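Sevness zeigt neues Tanzstück "Mekport" — Premiere im August

Pressemitteilung, zur sofortigen Veröffentlichung frei 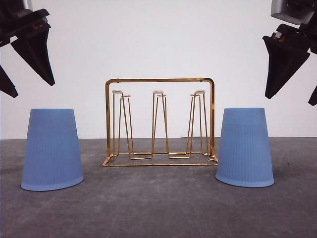 Zum Stück

Sechs Tänzerinnen und Tänzer, neun Szenen, keine Pause. Die Kompanie Sevness bringt im August ihre neue Produktion "Mekport" auf die Bühne des Bredard-Theaters. Es geht um einen Hafen, den es auf keiner Karte gibt, um Ankommen und Wieder-Ablegen. Viel Bodenarbeit, viel Stille, dazu zwei lange Duette, in denen die Musik fast ganz verschwindet.

Musik und Bühne

Komposition vom Ensemble Eyvindsson, live gespielt, links neben der Bühne. Streicher, Akkordeon, ein präpariertes Klavier. Die Bühne bleibt leer bis auf eine schräge Rampe — geprobt wurde darauf seit dem Frühjahr, anfangs noch mit Knieschonern.

Publikumsgespräch

Nach der Premiere im Foyer, Eintritt frei für alle mit Karte. Thema ist unter anderem die Arbeit ohne festgelegte Zählzeiten. Bei den weiteren Vorstelungen gibt es jeweils eine kurze Einführung, Beginn 19 Uhr.

Karten

380 Plätze, freie Platzwahl. Vorverkauf an der Theaterkasse und online. Ermäßigung für Schüler, Studierende und und Auszubildende. Schulklassen bitte vorher anmelden. Rollstuhlplätze nur über die Kasse buchbar.

Für die Presse

Pressekarten und Probenbesuch auf Anfrage. Fotografieren nur in der Generalprobe, bitte ohne Blitz. Probenfotos und Besetzungsliste kommen nach — Mail an das Pressebüro Sevness genügt.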